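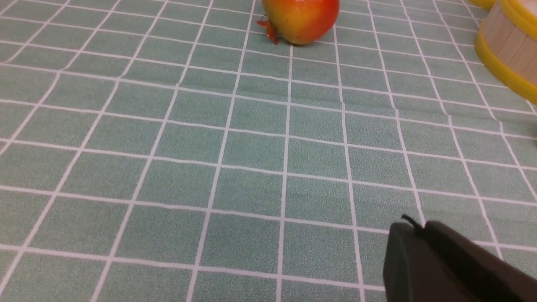
Pirness Hall kitchen and tearoom: October walk-round, with comments

Hall no. 3298. Started at 8:30 in the morning, heating on, kettle on too, I'm afraid.

Fire exits: OK. Both doors open with one good push. Please keep the folding chairs out of the back passage, however handy it is.

Extinguishers: OK, tags in date. The one by the stove has been rehung and it's a much better height for those of us who are not tall.

Hot water at the hand sink: needs attention. It crept up to 63 after a long run, far too hot for little hands. Demmont will adjust the mixing valve.

Table coverings: OK. Wiped down nicely. Smooth out any wrinkles before you set down hot drinks, and don't let the corners hang low where toddlers can grab them.
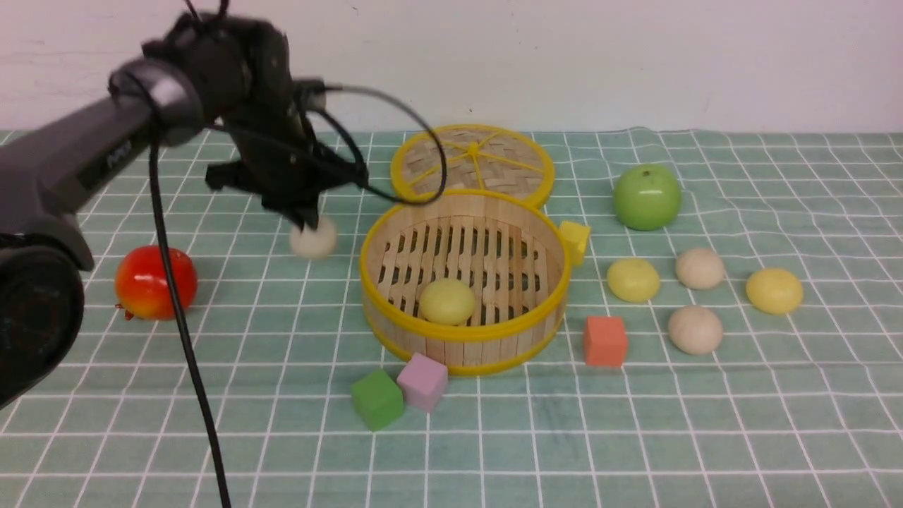 Nasta wrote underneath that the clips work better than tape on the long tables, and could we please buy more before the soup lunch?

Yes, gladly! I've put them on the list.

Extension cords: 2 removed, both frayed near the plug. Please don't rescue them from the bin.

First aid box: low on small bandages, otherwise fine.

Next check: November, before the soup lunch.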